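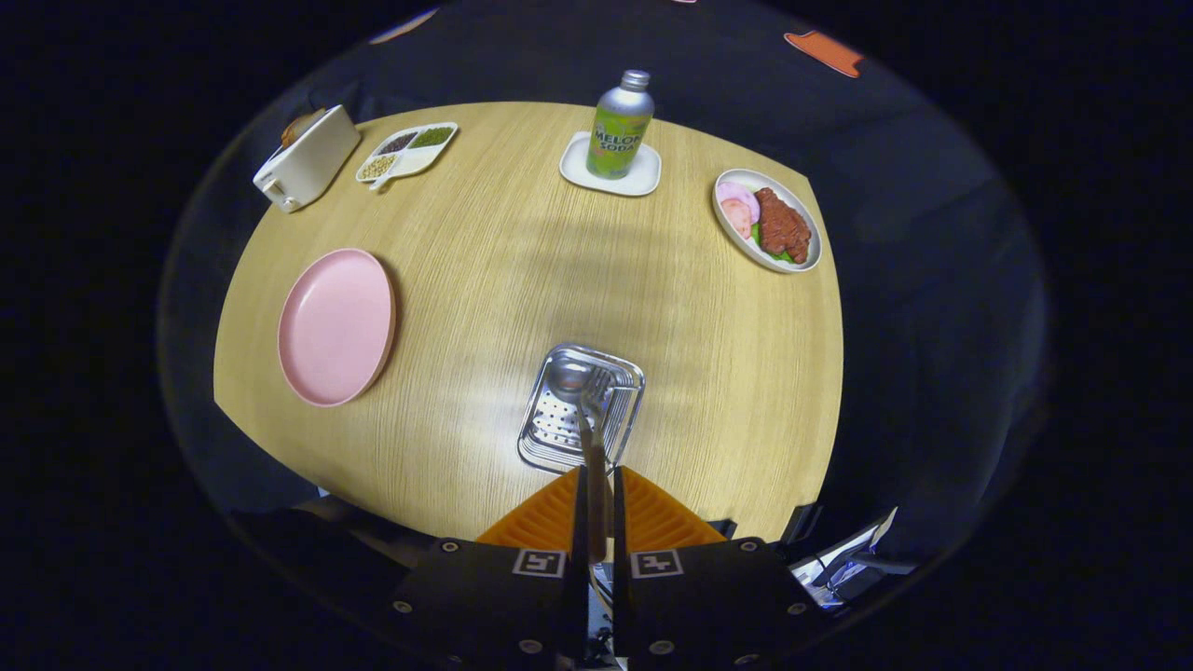
Silver fork, round wood table.

FOR IMMEDIATE RELEASE
March 18, 2021

Clernard opens Hedon, a print library where you can borrow photographs and hang them at home

IRWOOD – I've run Clernard, our little photo lab on the ground floor of the old Bergmann building, long enough to know what happens to most good pictures. They get edited, they get posted, people say nice things for an afternoon, and then they go live on a hard drive. I have a drawer full of those drives myself! So I'm really happy to announce that we're opening Hedon, a lending library of framed photographic prints, and anyone in Irwood with a library card or a piece of mail with their address on it can sign up.

It works pretty much the way you'd guess. You come in, you walk along the racks, you pick up to 2 prints, and you take them home for three months. When the time is up you bring them back and trade them for something else, or renew once if you've gotten attached. Membership is $96 a year, and that covers the frames, the glass and the carrying sleeves. If you end up wanting to keep a print, you can buy it, and most of that money goes straight to the photographer.

We put out a call for pictures last November. I figured we'd hear from our regulars and maybe a few of their friends. We got 1,740 submissions. I spent most of the winter looking at them (some of them many times, late at night, with cold tea), and together with the other folks at the lab I picked 404 for the opening collection. It was hard. There are pictures we turned down that I still think about, and we'll be asking a few of those photographers to send work again.

What's on the racks? A lot of black and white, more than I expected. Plenty of landscapes, a whole row of night pictures from the rail yard, high school wrestling, somebody's grandmother's kitchen shot over many years, birds (of course birds), and a set of very quiet pictures of parking lots that I'm hoping somebody will be brave enough to put over a couch. Everything was printed by us on matte cotton paper, and the photographers signed off on a proof before we made the final print. A couple of them sent proofs back three times. Fair enough – I would have too.

One thing I got stubborn about is size. People tend to order small because small feels safe, and then the picture disappears on the wall. Nearly all the Hedon prints are 16 by 20 inches or bigger, and we do have a few large ones that will need a second pair of hands and a decent-sized car. Please call before you come for those.

We're starting slowly. For the first few weeks, visits are by appointment, one household at a time, with masks on. You can also look through the full collection on our website and reserve prints for pickup at the side door. We'll wrap them and have them ready for you, and if you've never hung anything heavier than a calendar, ask for the sheet on hooks and wall anchors. I wrote it after putting a very large hole in my own hallway.

Photographers, we'd love to see your work for the next round. Film, digital, phone, it's all fine, as long as the file or negative can hold up at print size. You keep your copyright, you can pull a print with 30 days' notice, and we pay a small fee each time it goes out the door. The submission form opens when the library does, and it stays open.

About Clernard
Clernard is a photo lab and print studio in Irwood. We develop film, make prints and build frames, and we're now also the home of the Hedon print library.

Press contact
Clernard, Bergmann building, ground floor, Irwood. Sample prints are available to press on request, and I'm glad to talk on the phone most mornings.

###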